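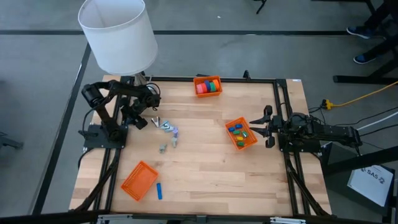 문의번호 858
제목: 2층 공용 프린터 Presisix, 양면 인쇄 시 용지 걸림 반복
접수일: 09/07/2020
요청자: Carolina Cunha
담당자: Mircea Manole
상태: 관찰 중

요청 내용
양면으로 인쇄하면 뒷면이 나오기 전에 용지가 걸립니다. 단면은 문제없습니다. 걸린 종이를 빼고 덮개를 닫아도 화면에 "용지 걸림 - 후면"이 계속 남아 있어서 전원을 껐다 켜야 다시 쓸 수 있습니다. 5월에 드라이버를 새로 설치한 뒤에도 한동안 괜찮았고, 이번 주부터 심해졌습니다. 월말 정산서를 양면으로 제출해야 해서 빠른 확인 부탁드립니다.

Mircea Manole
몇 가지 확인 부탁드립니다. 어느 용지함을 쓰시는지, 용지 종류가 무엇인지, 다른 PC에서 보내도 같은 증상인지 알려 주세요. 화면에 오류 코드가 나오면 같이 적어 주세요.

Carolina Cunha
용지함 2, 일반 A4입니다. 코드는 E-19로 나옵니다. Sérgio Vieira 님 PC에서 보내도 똑같이 걸렸습니다. 용지함 1은 봉투용으로 맞춰 놓아서 시험해 보지 않았습니다.

Mircea Manole
PC 두 대에서 같은 증상이면 드라이버 쪽은 아닌 것 같습니다. 오전에 현장에서 확인한 내용입니다.
- 후면 덮개 열고 양면 유닛 분리. 안쪽 롤러 옆에서 찢어진 종이 조각 발견, 제거함.
- 유닛 재장착 후 E-19 사라짐.
- 단면 7장 정상.
- 양면 시험 인쇄, 세 번째 장에서 다시 걸림. 코드 동일.
종이 조각이 유일한 원인은 아닙니다. 용지함 2의 폭 가이드가 A4 눈금보다 바깥쪽으로 밀려 있어 다시 맞췄고, 이송 롤러는 보풀 없는 천에 물을 조금 묻혀 닦았습니다. 롤러가 마른 뒤 다시 시험하겠습니다.

Sérgio Vieira
참고로 지난주에 용지를 Rocha 제품으로 바꿨습니다. 전에 쓰던 것보다 조금 얇은 느낌입니다. 창고에 예전 용지가 한 묶음 남아 있습니다.

Mircea Manole
감사합니다. 용지함 2의 용지 설정이 "두꺼운 용지"로 되어 있어서 "보통 용지"로 바꿨습니다. 롤러 건조 후 결과입니다.
- 예전 용지, 양면 19장: 걸림 없음.
- Rocha 용지, 양면 19장: 걸림 없음. 마지막 몇 장은 끝이 약간 말려 나옴.
용지는 둘 다 써도 됩니다. 포장을 뜯은 용지는 습기를 먹지 않게 봉투에 다시 넣어 보관해 주세요.

Carolina Cunha
오후에 정산서 전부 양면으로 출력했습니다. 한 번도 안 걸렸습니다. 그런데 절전 모드에서 깨어날 때 뒤쪽에서 드르륵 소리가 납니다. 원래 나던 소리인가요?

Mircea Manole
초기화할 때 양면 유닛 기어가 도는 소리일 수 있습니다. 다만 이 기종은 롤러 마모로도 비슷한 소리가 납니다. 유지보수 업체 Ekia에 롤러 키트 재고를 문의해 두었습니다. 담당은 Albertina Sampaio 님이고 답변은 아직 없습니다.
그동안 다시 걸리면 전원을 끄지 말고 후면 덮개를 연 상태에서 이 문의에 코드를 남겨 주세요. 전원을 끄면 오류 기록이 지워집니다. 3일간 재발이 없으면 종결 처리하고, 롤러 교체는 별도 문의로 등록하겠습니다.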